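## 4. The Desktop Rebuild Task

By the fifth week the students in the Grestell course have written a pick-and-place routine, broken it, and fixed it. What they haven't done is put a part somewhere it really has to fit. The desktop rebuild gives them that, and it was the piece of the course we most looked forward to running. A full-size PC lies open on the work table next to a printed parts tray, and each team programs the arm to move a processor, a memory module and a hard drive between the two (Figure 3). We call the whole station the Wovix cell, after the folder name the first team gave its code. 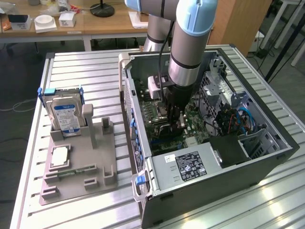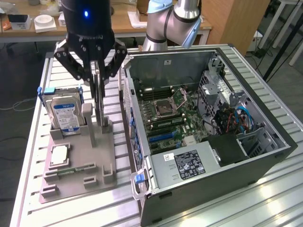 **Figure 3.** The Wovix cell, with the open PC on its side and the parts tray to its left. *Photos: Carla Nimri.*

### 4.1 Why a real computer

Earlier versions of the course used a wooden board with round and square holes. It was easy to build and easy to grade, and students were bored with it inside an hour. A computer is a far richer object. The memory slot has a direction. The processor has a direction too, plus a socket that must be open before anything goes near it. The drive has to travel past sheet metal and loose wiring to reach its bay, and a path that looks fine from one side of the table can run straight into a bundle of cables.

All of our students had used a desktop computer, but only a few had opened one. We set aside the first lab session for taking the machine apart and putting it back together by hand, with no robot at all. This was the best change we made between the pilot and the full course! Students who had pushed a memory module home with their own thumbs came back to the arm with real opinions about force, about which end to press first, and about what "seated" feels like. Several of those opinions ended up as comments in their code.

The PCs we used were retired office machines that no longer booted. We told teams this on day one. It lowered the temperature in the room a great deal, and it let us say yes to almost every request to try something.

### 4.2 The tray

The tray was designed by Tsz-kin Ko and printed on the department's own printers. Its job is to make the start of every attempt the same. The processor sits flat in a square pocket, the memory module lies along a long slot below it, and the hard drive stands upright in its caddy at the far end. A team that can trust the tray can spend its time on the other half of the problem, the half inside the case.

Getting to that point took nine printed versions. The early pockets were cut to the exact size of the parts and held them so well that the gripper lifted the whole tray. Later ones were too generous, and the processor turned a little each time it was put back. The final version has a small slope at the lip of the pocket, so that a part set down slightly off slides into place. Two students asked to keep the rejected trays, and one of those now holds pens in the Magagula workshop, where the course meets.

The tray was clamped to the rails of the table for the whole term and its corners were measured once, by the teaching staff. Teams were allowed to measure it again, and the better ones did.

### 4.3 How the teams worked

There were 53 students in the July session, working in small teams and sharing one cell through a sign-up sheet. Each team kept a paper notebook beside the arm. We asked for three things in every entry: what they expected, what happened, and what they would change before the next attempt. Everything else was up to them, and the notebooks differ wildly. Some read like flight logs. One is mostly drawings, and good ones.

The order of the work was also left open. Most teams began with the memory module and saved the processor for last, on the grounds that it was the part with the most to lose. The team that named itself Gukby did the reverse. They argued that the processor was flat, had a nice broad lid to grip and needed no push at the end, and so was the easiest of the lot once the socket was open. They were right about the motion and wrong about the patience it would take. Their notebook shows four full lab sessions on the last few millimeters above the socket.

A typical attempt had the same overall shape for every team. The arm moved to a safe height over the tray, came down on the part, closed the fingers, and rose. It then crossed the edge of the case and stopped above the target. From there the teams went their separate ways. Some drove straight down at low speed. Some tilted the part, touched one end first and then let it settle. Shireen Chauke, the lab instructor, encouraged the second group to film their own hands doing the same job and compare — a trick she had used for years with students learning to solder.

Across the session the notebooks record 700 attempts. We counted an attempt whenever the arm left its safe height with the intent of picking up a part, even if it came back with nothing. Students complained about this rule at first and later defended it to visitors.

### 4.4 What went wrong, and what we learned from it

The failures are our favorite part of the notebooks. A surprising share had nothing to do with the robot program. The case shifted on the table when someone leaned over it. A cable that had been tucked away sprang back up overnight. One team lost an entire morning to a drive that had been returned to the tray facing the wrong way, and their entry for that day is a single line in capital letters, which we will not reprint.

Of the failures that did belong to the program, most happened on the way down into the case. Teams planned the path of the fingertips with great care and forgot how much gripper there was above them. The fingers are slim, the body behind them is wide, and the memory slots have neighbors. After the third bump Charmaine Msimang cut a paper outline of the gripper body at full size and hung it by the sign-up sheet. Students began holding it over the motherboard before writing any code at all. Bumps of that kind became rare enough that teams started writing long entries about each one.

The memory module produced the most interesting discussions. It needs a firm, even push, and a push that starts at one end can wedge it. Several teams solved this by placing the module lightly, letting go, and coming back with closed fingers to press on one end and then the other. We had not suggested this. It showed up in two notebooks in the same week, from teams that met at different hours, and then spread by word of mouth until nearly all of the groups had some form of it.

We also learned something about help. In the pilot, the staff stood close to the cell and stepped in quickly. For the full session we moved our chairs to the other side of the room and agreed to wait until asked. Bernadette Bellamy kept notes on how long teams talked before touching the keyboard after a failed attempt, and the difference from the pilot was plain to her within the first days. Teams talked longer, they pointed at the hardware more, and they changed fewer things at once. We don't have a clean measurement of this, as the pilot notes were informal, and we hope another group will take the question up.

### 4.5 Grading

No points were given for speed. A team passed the task when each of the three parts had been placed once and the notebook explained how. Beyond that, grades rested on the notebook and a short talk in front of the cell. We asked every team to pick one failed attempt and walk the class through it, and these talks ran over time nearly every day, mainly through questions from other students. The class wanted to know which end had touched first, and what the force reading had looked like, and whether anyone had tried it with the drive out of the way. Those were the questions we had hoped to ask ourselves.

Teams that finished early could propose an extension. The most popular was the reverse task — taking a part out of the case and returning it to the tray — and it proved harder than any of us had guessed. A module that went in with a push will not come out with a pull unless the latches are open, and a latch is a small target for a gripper this size. One extension team worked on the latches alone and wrote the longest notebook of the session. Their method opened one latch dependably and the other now and then. We have kept the notebook on the shelf above the sign-up sheet for the next group, and Section 5 takes up their data in more detail.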